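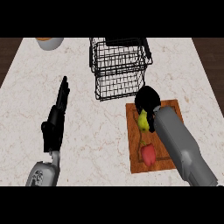
Hands vs. grippers, in simulation, a thread (1/14)

OK so I've spent way too many evenings on this and I want to write it down before I forget which settings were which. Short version: I've been swapping end effectors on the same two simulated arms and giving them all the same kitchen job. Produce off the cutting board, into the wire basket. Pear and red bell pepper.

2/ The contenders: the Getier hand (black, multi-fingered, the one I keep making heart eyes at), the Wender parallel jaw (two flat pads, open, close, done) and a suction cup I threw in on a dare from Veronica Pascu. Same arms, same marble counter, same controller for the first pass. 50 tries per setup.

3/ Pear first. I was sure the hand would walk away with this one. A pear is all slope! Flat pads squeeze it and it wants to squirt out toward the skinny end. The hand comes down over the top and wraps a finger down the side, and when it gets there it's lovely to watch.

4/ "When it gets there" is doing some work in that last post. The hand needs a lot of room on the way in. If the wrist is even a little rotated, a fingertip touches the pear early and nudges it, and then you're chasing a pear across a cutting board like it owes you money.

5/ Numbers for the pear, default controller: the hand got it in the basket on 32 of 50. The jaw got 32 of 50. I reran the jaw because I thought I'd loaded the wrong log file. Nope, right file, same score, totally different failures.

6/ The jaw fails at the squeeze. The hand fails on approach. If you're picking hardware that matters way more than the score, because approach problems are something I can fix at my desk on a Saturday with a pot of coffee, and pad shape isn't (well, it is in sim, but I'd like this to mean something on a real arm someday).

7/ Suction on a pear: fine if you land near the fat end, hopeless near the top. Suction on a bell pepper: all those lobes, no seal, I gave up early and I'm not sorry. Veronica, you owe me an evening.

8/ The pepper was the surprise for me. The jaw is GOOD at peppers. Those lobes give the pads somewhere to sit. The hand is good too but slower, and it has opinions about the stem. If a finger closes across the stem my contact model gets jittery and the whole grasp starts buzzing. Pretty sure that's my mesh and not the hand's fault.

9/ Controllers! Second pass, I switched from plain position control to Predo, which lets you set stiffness per joint. Big difference for the hand, hardly any for the jaw. With the fingers soft on the way in and stiffer once they've closed, the early fingertip touch stops being a disaster. The pear just sort of gets gathered in.

10/ I ended up with 4 stiffness presets and only use the second one. The softest droops. The stiffest is basically position control again. If somebody has a smart way to choose these that isn't "watch it and wince," please please tell me.

11/ Camera note, because I got asked last time. High and looking down at the counter is my favorite view for approach angles, but the forearm gets in the way. When the right arm reaches in, it covers part of the right side of the board, and the hand itself sits over the pear right when I most want to see the pear. I tried a Grímsdóttir wrist camera model too. Great up to the last moment, then all you see is fruit.

12/ I also have two arms and so far I'm only comparing one at a time. The left one gets to hover with its fingers together like it's waiting to be called on in class. Next up is letting it steady the board, or maybe do a handoff, since the left arm has a nicer line into the basket from that side.

13/ So what would I pick? For a mixed pile of produce and a controller with real compliance, the hand. For peppers all day, the jaw, and spend the savings on a better camera. I know "it depends" is annoying. I did 200 runs on the pear alone across the presets and it still depends.

14/ Logs and the preset file go up sometime in March once I've cleaned out the folder names (one of them is called pear_no_WHY). If you've run the Getier hand on something squishier, tomatoes maybe, I'd love to hear how the fingertips did.

Contact | © Thread authors retain their posts | Back to top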